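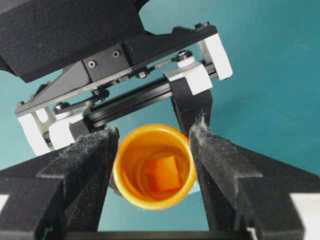
4. Fitting the roof panels

Read this section to the end before you open the panel boxes. It is valid for the Zesen lean-to extension with glass or solid roof. If you ordered the Tsakiris corner model, please go to section 6.

Before you start

The wall frame from section 3 must be complete, and all wall anchors must be tightened. Check the front beam with a long spirit level. A beam which is not level will give you trouble later with the seals, and it is much easier to correct it now.

You need 2 persons for this work. One panel has a weight of 68 pounds.

CAUTION: Do not fit panels in strong wind or in rain. Do not step on the rafters or on the panels at any time. Use a work platform at the side.

Steps

1. Open box C and lay the panels flat on a blanket, with the printed label looking up. Do not remove the protection film yet.

2. Push the black rubber seal into the groove of each rafter. Start from the house side and go down to the gutter. Do not pull the seal while you push it, or it will become short again after some days and leave a gap at the end.

3. Leave 8 mm of seal over the end of each rafter. You will cut it in step 9.

4. Peel back the film from the edges of the first panel, only as wide as your hand.

5. Lift the panel from the gutter side and slide it up under the wall flashing. The label must look to the sky.

6. Let the panel down slowly until it rests on the end stop. You should feel it stop — do not push it further.

7. Put the cover strip on the rafter and start all screws by hand. When all are started, tighten them from the middle to the two ends.

8. Repeat steps 4 to 7 for the other panels. Always work from left to right, seen from the garden.

9. Cut the seal ends with a sharp knife and press the end caps on the rafters.

10. Remove the rest of the film on the same day. In direct sun the glue of the film becomes hard and is difficult to clean.

Note: The cover strip screws are packed by Paketico in a separate bag with the number 232. They look similar to the wall frame screws, but they are shorter and have a washer. Please do not mix them.

Note: If a panel does not reach the end stop, take it out and look at the flashing. In most cases the lower lip is bent. Straighten it with a flat piece of wood, never with pliers.

CAUTION: Do not use silicone with acid on the solid panels. Use only the neutral sealant from Gurnent, or another neutral type.

For questions about this section, write to Manolis Papadakis in technical support and give the order number from the side of box A.

Section revised 13 June 2020. Continue with section 5, Gutter and downpipe.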